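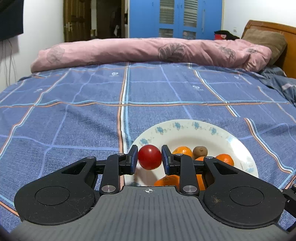 À propos de nous

Foltano est une petite école de langues installée à Brulitz, au deuxième étage d'une ancienne imprimerie. Nous enseignons le français, l'espagnol et l'allemand à des adultes qui travaillent, et qui ont donc peu de temps et souvent peu d'énergie le soir. Nous connaissons bien cette situation. La plupart de nos enseignants ont appris eux-mêmes le français à l'âge adulte, et la personne qui écrit cette page aussi.

Au début, l'école avait une seule salle et un seul cours, de français débutant. Aujourd'hui nous disposons de 3 salles et nous accueillons une soixantaine d'élèves par trimestre. Les groupes ne dépassent pas 11 personnes. Quand un groupe est complet, nous ouvrons une liste d'attente et nous répondons à chaque demande par écrit.
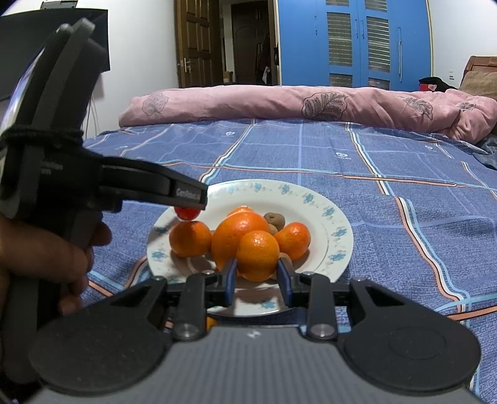

Des oranges sur une assiette.

Notre méthode

Nous travaillons à partir de la conversation. La grammaire vient ensuite, quand l'élève a déjà rencontré la forme plusieurs fois et qu'il commence à poser des questions. Pour le niveau débutant, nous utilisons le cahier Bromis, que nos enseignants ont rédigé et qu'ils corrigent chaque année en juillet. Il contient des dialogues de la vie courante : prendre un rendez-vous, expliquer une panne de chauffage, lire une lettre de la mairie.

Les cours du soir commencent à 19 heures et durent une heure et demie. La porte de l'immeuble se ferme à 19 h 15, il faut sonner chez « Foltano » après cette heure.

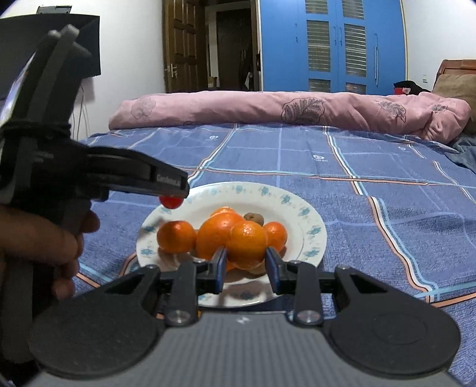 Les élèves qui souhaitent pratiquer davantage peuvent venir à l'atelier Alarcón, ouvert à tous les niveaux d'espagnol. On y lit à voix haute un texte court et on en parle ensemble, sans exercice et sans note. L'atelier est compris dans le prix du trimestre.

Inscriptions

Avant toute inscription, nous proposons un entretien gratuit pour déterminer votre niveau. Vous pouvez le demander au secrétariat ou par le formulaire de contact. Nous vous répondons dans un délai de 7 jours, en français ou dans votre langue si nous la parlons.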